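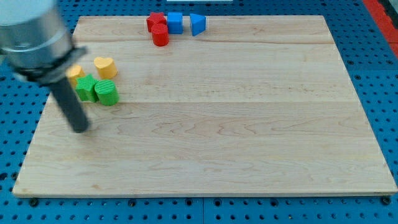
El dedo sobre el tablero, junto a los bloques verdes y amarillos.

El dedo empuja el bloque y lo hace girar en vez de desplazarlo

Davina Paterson
Proyecto de curso, módulo de manipulación. La tarea consiste en agrupar bloques por color empujándolos con un solo dedo cilíndrico de punta redondeada, sin pinza. Con el cubo azul y los cilindros no hay problema. Con las estrellas y el corazón, el bloque rota sobre sí mismo y el dedo acaba resbalando por un lado. Empujo en línea recta hacia el centroide a 60 mm/s, en tramos de 30 mm, y el control de posición va a 400 Hz. La trayectoria la genera el planificador de Setari con los valores por defecto. ¿Es cuestión de velocidad o de fricción con la madera? La entrega es en abril.

Ruwan Saha
Ni una cosa ni la otra, en principio. El contacto es puntual, y el empuje en línea recta hacia el centroide es inestable: cualquier desvío lateral genera un par y el error crece a lo largo del tramo. En la estrella, además, la normal de contacto cambia según toques una punta o el hueco entre dos puntas. Tres cambios, por este orden:
Apunta al hueco entre dos puntas. En el corazón, al entrante superior.
Acorta el tramo y vuelve a estimar la pose antes de cada empuje.
Corrige la posición lateral del dedo en función del ángulo medido.
Baja también la velocidad, pero solo para que el modelo cuasiestático sea válido. No te va a quitar el giro.
Revisa la altura de la punta. Si empujas cerca de la cara superior, las piezas altas pueden volcar.

MacLeish
A mí me pasó algo parecido en Menham y lo arreglé con cinta en la punta. Prueba.

Davina Paterson
Con el hueco entre puntas y tramos de 10 mm, la estrella roja ya llega al cilindro rojo. El corazón sigue girando si entro desde el vértice. La cinta no la he probado.

Ruwan Saha
Desde el vértice va a girar siempre. Rodéalo y entra por el otro lado.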